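5.2 Where table clearing still falls apart

I'll be upfront that this is the part of the paper I was most looking forward to writing, and also the part where our numbers look worst. The pick-and-place results in the last section are nice, and I'm proud of them, but if you ask me whether a two-armed machine can clean up after lunch yet, my answer is still "sort of, if you're patient and you don't own anything fragile."

For the clearing chore we trained on 2310 demonstrations from the Doltton set, plus 128 that I recorded myself at Gollov (my shoulders remember every one of them). The policy is the same Fullolau policy as before, with no extra tuning for soft objects. I wanted to see how far it would get on plain table sense, so the only instruction was to put trash in the bin and leave everything else alone.

Rigid things went well! Mugs, spoons, lids with a decent edge on them, all of these behaved pretty much the way they did in Section 4. The arms share the work sensibly too, and most of the time the one nearer the object takes it while the other stays out of the way. I had expected a lot more dithering there.

Paper cups were another story. A fresh cup is round, and the policy has a strong idea of how wide to open for it and how hard to close. Once the rim has been bent, that idea is wrong, and the fingers either land on the fold and slide off or squeeze the wall until it gives. We saw both in the same session, sometimes on the same cup. Fogh, the depth-only baseline, did worse on these, mostly by missing the lip altogether, so I don't think this is a quirk of our camera setup. Figure 12 shows the work area with one such cup out on the table. 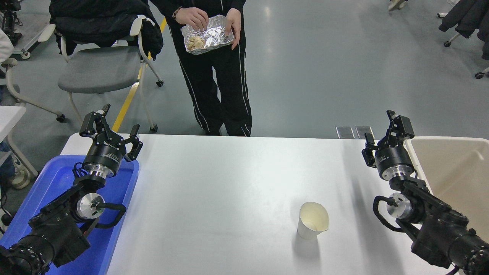 Figure 12. Clearing station with both grippers open and one paper cup to clear.

The other half of the trouble is deciding what counts as trash in the first place. A person clearing a table knows that a cup with coffee in it is still somebody's cup, and they'll ask, or look inside, or just wait a minute. Our policy does none of that. It has a picture and an instruction, and it gets going. In my own kitchen I'd forgive a slow helper long before I'd forgive one that dumped my drink, so I'd argue that our success rate is a bit generous as a measure of usefulness. We scored a cup as a success if it ended up in the bin, full stop.

We tried 2 cheap fixes. Closing the fingers more slowly helped with the crushed walls and did nothing for the slipping. Grasping lower on the cup helped with both, though it made the arm more likely to tip a cup on approach, and with liquid in it that's a worse mess than the one we started with. I left the lower grasp on for the remaining runs, which are reported in Section 5.3.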